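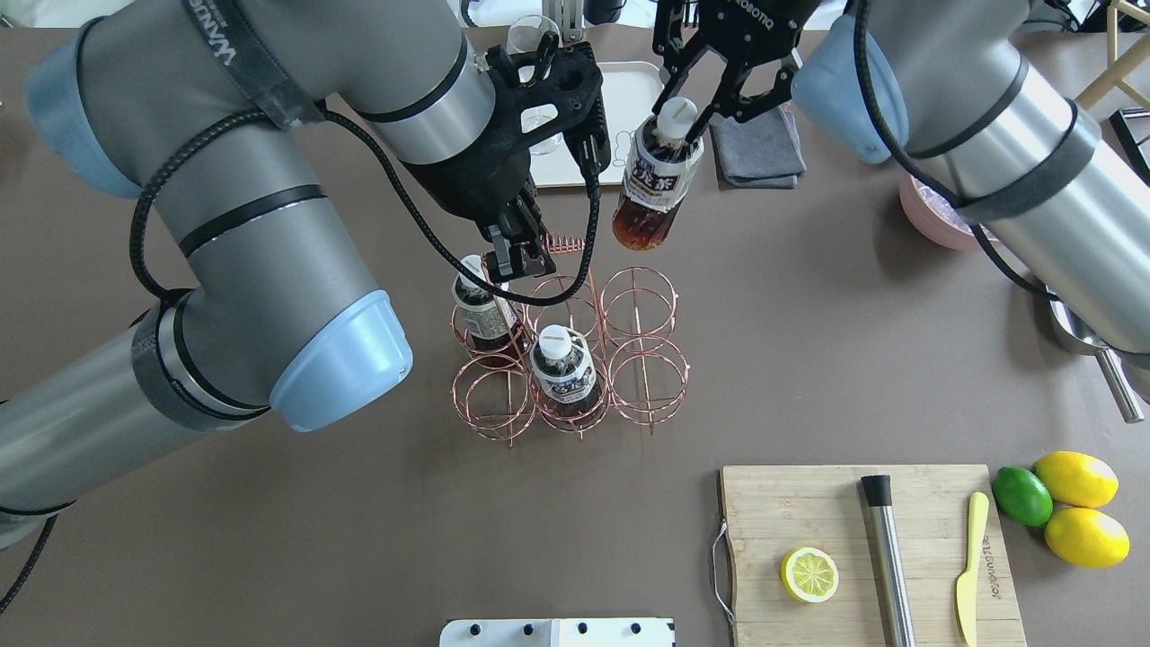
Search all parts Search Go

Grova two-finger gripper kit, pair

I build these in my garage with Alfie Pearce, who does the machining while I do the wiring and the complaining. We sell them in pairs because that's how we use them, one on each arm over a tabletop, moving bottles of tea in and out of a wire rack and generally trying to get a drink made. Lemons are a whole separate project (ask me in May!).

What you get: two black grippers, the mounting plates, 14 screws, a strap for each forearm and enough cable to reach the elbow and back. Leave a big loop at the wrist. I ran mine tight the first time and snapped a connector on the second evening, so please learn from me.

They'll carry 500 grams each. A bottle held by the cap is fine if you come straight down on it, but if you grab it at an angle it'll swing, and then you're mopping. The finger pads are soft and they do wear out, so I throw in a spare set.

They bolt right onto the Pillano arm. For a Georgiou arm you need the adapter, which is 12 dollars extra, and it takes Alfie a few days to cut one. I haven't tried a Celton yet. If you have one and a free afternoon, write to me and we'll figure it out together.

We make 40 pairs at a time and ship when the box is full of foam and I've found the tape.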